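Home arm build, gripper keeps losing basket rims
Workshop builds > Arms and grippers

mossgate_tim
Posted July 25, 2019

Right, progress of a sort. Arm's up on the bench at the shared workshop, joints are behaving, gripper is on. Job for it is dull on purpose: pick up a shallow woven basket by the rim, move it, put it down on or next to another one. Orange one and a dark brown one, braided rims on both.

Trouble is the rim. It's round and lumpy, like rope. Fingertip is narrow and pointed. If it lands on top of a coil it slides, if it lands between two it bites nicely. Pure luck which.

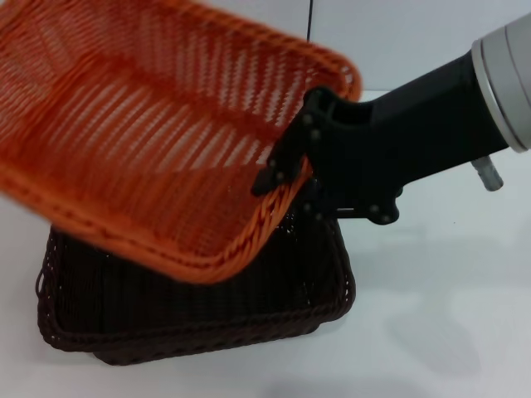 So I've been slowing the closing move right down and it helps a bit, but then the whole thing swings once it's lifted becuase all the weight hangs off one side. 94 tries logged so far, not going to say how many were good. Anyone gripped wicker type stuff before? Thinking rubber on the tips.

pelham_k
Rubber, yes. Bit of old inner tube, contact glue, done. Dont overthink it.

Chia-hao Su
Disagree with pelham, sorry. Inner tube goes shiny after a week and then it's worse than bare. I used the Prekero pads on mine, softer, they squash into the gaps. 2 per finger. Fiddly to cut.

pelham_k
Mine's lasted since December. Depends on the tube!!

Chia-hao Su
Depends on the load as well. You're picking up tea towels.

pelham_k
Tea towels and a mug, thanks

wrenfield
Neither of you is looking at the swing. Grab a tray at one edge and it's going to tip, pads or no pads. Either go for the middle of the short side or use two arms. And slow down the lift, not just the closing. What's your acceleration set to?

mossgate_tim
200, whatever units the Holen controller thinks it's in. Manual is useless on this. Tried 20 just now and it crawls, but the swing is much less. So wrenfield gets that one.

Two arms not happening, I've barely paid for this one.

wrenfield
Somewhere in the middle then. Ramp it, start low, speed up when the basket's clear of the other one.

mossgate_tim
Will do. Other thing, wrist camera. Everything in here is white or pale grey and when the wrist camera has only plain flat surface to look at, the position estimate just wanders off. Fine when there's a basket in view. Blank panel and a seam line, nothing for it to hold on to.
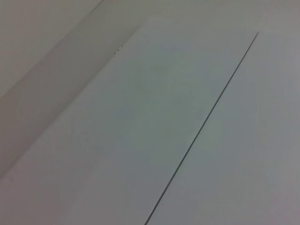

dovetail_ann
Do you need the wrist camera at all for the travel part, or only for the grab?

mossgate_tim
Only for the grab, really. Joint angles are plenty good for getting across the bench. I had it running all the time out of laziness.

dovetail_ann
Turn it off for travel then, switch it on over the basket. Mine's a Groneo arm and that's how I have it, no wandering.

pelham_k
Or stick some printed markers down. Five minutes with a printer.

Chia-hao Su
Markers get scuffed and then you're chasing a fault that's just dirt. Ann's way.

pelham_k
You hate everything cheap

Chia-hao Su
I hate doing jobs twice.

wrenfield
Markers are ok if you laminate them fwiw. But yes, camera off for travel first, it costs nothing.

mossgate_tim
Ok. Pads ordered, lift ramped, camera off till it's over the basket. Might try the inner tube while I wait for the post, so pelham don't sulk. Will put numbers up when I've got some.

zapata_fan
Which firmware is on the Holen? Older one ignored the ramp setting on mine, had to reflash.

mossgate_tim
No idea, will look tonight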